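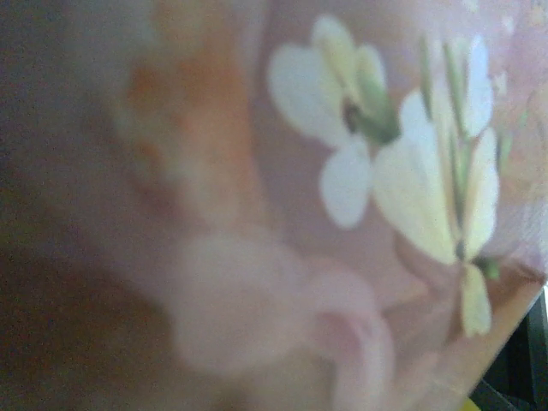 Chapter 7
Reporting Local Council Proceedings

7.1 Scope of the Chapter

Council meetings account for a large share of the routine output of a small newsroom. The reporter attends, records votes and statements, and files within hours. This chapter covers three tasks: preparing from the agenda, taking notes during the session, and checking the draft against the official minutes. Court reporting follows in Chapter 8 and is governed by different rules of access.

Terms introduced in this chapter: agenda packet, consent item, quorum, roll-call vote, executive session, draft minutes.
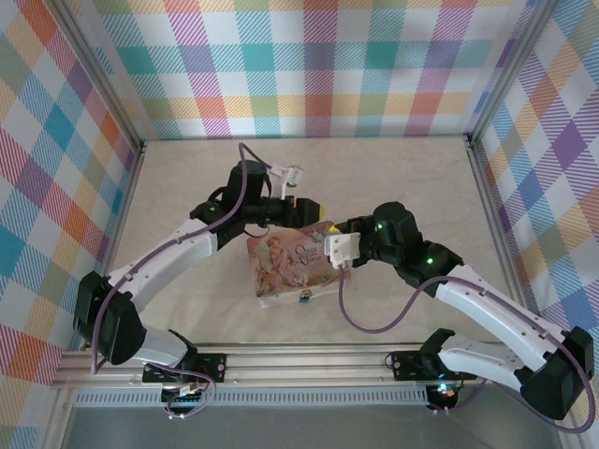
An agenda packet is the set of documents released before a meeting. It normally contains the agenda, staff reports, proposed ordinances and any written comments received from residents. Packets vary in length. The one used for the exercises in this chapter, from the town of Brulham, runs to 217 pages, of which the zoning report takes up 80.

7.2 Preparing from the Packet

Work through the packet in the following order.

1. Read the agenda and mark each item that requires a vote.

2. Read the consent items. These are passed together in a single motion, without debate, and may include contracts of public interest.
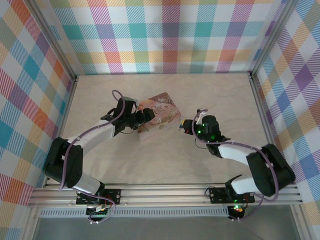

3. Compare each proposed ordinance with the text it would replace. Note deletions as well as additions.

4. List the speakers you expect to quote and confirm the spelling of each name and title.

Step 2 is the one most often skipped. In the Brulham packet, a street-lighting contract with the firm Naltent appears as a consent item on page 572 of the combined council record. The staff summary gives the annual cost but omits the length of the term. A reporter who reads only the summary cannot state the total value of the contract.

7.3 Notes and Attribution

Record the exact wording of every motion, the name of the member who made it, and the result.
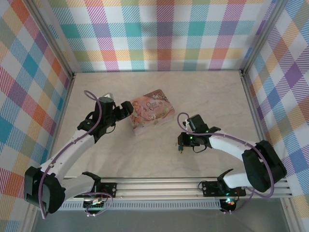 In a roll-call vote, each member's vote is entered separately. In a voice vote, only the outcome is declared, and individual positions must be confirmed with the members afterward. Case 7.1 reproduces the notes of Obaidul Herath, a reporter for the Jirkcombe weekly, beside the published story edited by Gus Castellanos. The two differ in 2 places. Identify both before reading Section 7.4.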